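Chapter 4
Eggs in the Kitchen: Buying, Storing and Handling

What this chapter covers

Choosing eggs and reading a date mark
Where eggs should be kept, at home and in a working kitchen
Moving eggs from store to worktop
Cracking, separating and checking
Cleaning up after a breakage

Before you start, you should have read Chapter 2 on personal hygiene and the first half of Chapter 3 on cold storage. You will need the kitchen diary you began in Chapter 1.

4.1 Why eggs have a chapter of their own

Eggs turn up in almost every section of a kitchen. They thicken custard, bind fishcakes, glaze pastry and lift a sponge. They are also served by themselves, boiled, poached, fried or scrambled, and a customer who has ordered a poached egg will notice straight away if it is a bad one. A student who handles eggs well will find a good deal of the later work in this book easier, in particular Chapter 7 (sauces) and Chapter 9 (baking).

They are awkward things to look after. The shell is strong at the two ends and weak along the sides. It is porous, so it lets in air and smells. The outside may carry bacteria even when it looks clean, and these can be passed to hands, cloths and other food. Most of the rules that follow come from one or another of these facts.

At the Wasia canteen, where several of the case studies in this book are set, the kitchen got through 1095 eggs in October. Tyyne Tikkanen, the head cook, kept a record of every one that was thrown away. Of these, 30 had been cracked between the storeroom and the worktop. Only 2 were cracked when they arrived. The supplier had been blamed for most of the waste up to then, and the record led the kitchen to change the way its own staff carried and put down the trays. We return to her record sheet in section 4.5.

4.2 The carton and the tray

Eggs are sold to households in small cartons and to caterers on large open trays, usually stacked in a box. Both do the same work. Each egg sits in its own cup, with a wall between it and the next, so that a knock to one is not passed along the row. The cup also holds the egg upright. Eggs should be stored with the pointed end down, which keeps the air cell at the top and the yolk near the middle.

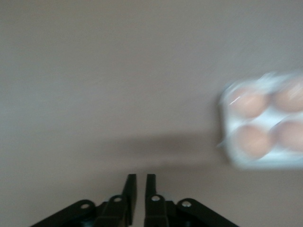
Cartons are made from moulded pulp, clear plastic or foam, and each has its good and bad points. Pulp takes up a little moisture and cushions well, but it goes soft when wet and cannot be washed. Plastic lets the buyer see the shells without opening the lid, though it is stiffer and gives less on a hard surface. Whatever the material, the dividers matter more than the outside walls. With four brown eggs set out two by two, as they are here, the pale ridges between the cups form a cross, and every egg has a wall between it and its neighbours. If the ridges are crushed or torn, the carton should not be used again, even if it still closes.

Do not tip eggs out of the carton into a bowl for storage. They roll against one another, the date mark on the carton is lost, and older eggs get mixed up with newer ones. Lift out what the recipe asks for and put the rest back in the cool.

4.3 Setting eggs down to work

Clear the worktop first. Put the carton flat on it, well back from the front edge and on the side of your free hand, so that you do not reach across it with a knife or a hot pan. Have these ready before you touch an egg:

a small cup or ramekin for cracking into
the mixing bowl
a container for shells
paper towel

Crack each egg into the small cup, look at it and smell it, and only then add it to the bowl. This is slower for the first few dozen and then makes no difference at all. One bad egg cracked straight into a bowl of batter means the whole bowl goes in the bin — eggs, flour, butter and the time spent weighing them.

Wash your hands after cracking the last egg and before you pick up anything else, including the whisk. Empty shells go in the container and do not go back in the carton, where the wet insides would drip on to the cups and on to the eggs still in them.

Activity 4A

Work with a partner. One of you carries a tray of eggs from the cold store to the worktop while the other watches and writes down each point at which the tray is tilted, knocked or rested on something uneven. Change places and repeat. Compare your notes, agree on one change to the route or the way the tray is held, and enter it in your kitchen diary.

Words to know

Air cell: the pocket of air at the blunt end of an egg, which grows as the egg ages.
Chalaza: the twisted white cord that holds the yolk in place.
Stock rotation: using older stock before newer stock.

4.4 How fresh is it?

The date on the carton is the first thing to check. An egg past its date is thrown away in a working kitchen, whatever it looks like. Within the date, eggs still differ, and the difference decides what they are best used for. A very fresh egg has a firm white that stays close round the yolk, so it poaches neatly. Boiled, the same egg is hard to peel. An egg a week or two older peels more cleanly, and its thinner white will spread further in the pan.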